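Subject: Re: [sim-users] wrist joint fault when the arm is down low

On Kenta Kudo's message earlier in June:

> Lorne, are you still getting the wrist fault in the doorway runs? We had something like it in Hotport and it went away with the new collision meshes. Which build are you on, and does it always stop at the same step?
>
> Kenta

Hi Kenta, hi all,

Yes, still getting it, and I've lost most of an afternoon to it! I'm on Lumen build 548, with the meshes you sent (thanks for those, they load much faster than the Ramanauskas ones we had before). It doesn't stop at the same step every time, sadly. I ran it 146 times overnight and 10 of them died, mostly somewhere around step 342, but a couple went much earlier.

What happens is the arm comes down towards the floor, the wrist torque shoots up as if it has hit something solid, and then the safety stop kicks in and the whole run is binned. No contact gets logged at all, which is the bit driving me up the wall. At first I blamed the door, so I froze the hinge and tried again. Same fault. Then I blamed the floor and dropped it by a centimetre – same fault again, only a bit later.

So my money is now on the cable. I think the solver treats each bit of it as a rigid lump, and the plugs at the ends may have a collision shape a good deal bigger than what gets drawn. If I delete the cable I can't get it to fail, but I've only done a handful of runs like that so please don't quote me. 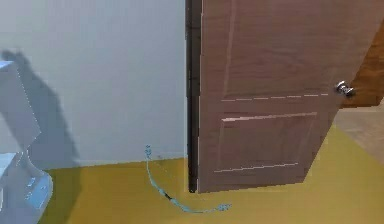

*Doorway setup, arm at lower left, light blue cable on the floor by the open door.*

Could you check whether your Hotport setup had a cable in it? And does anyone from the Celleck lot know how to draw the collision shapes over the render? I'm sure there used to be a switch for it.

I'd rather not touch the torque limit, as we use the same one on the real arm.

Cheers,
Lorne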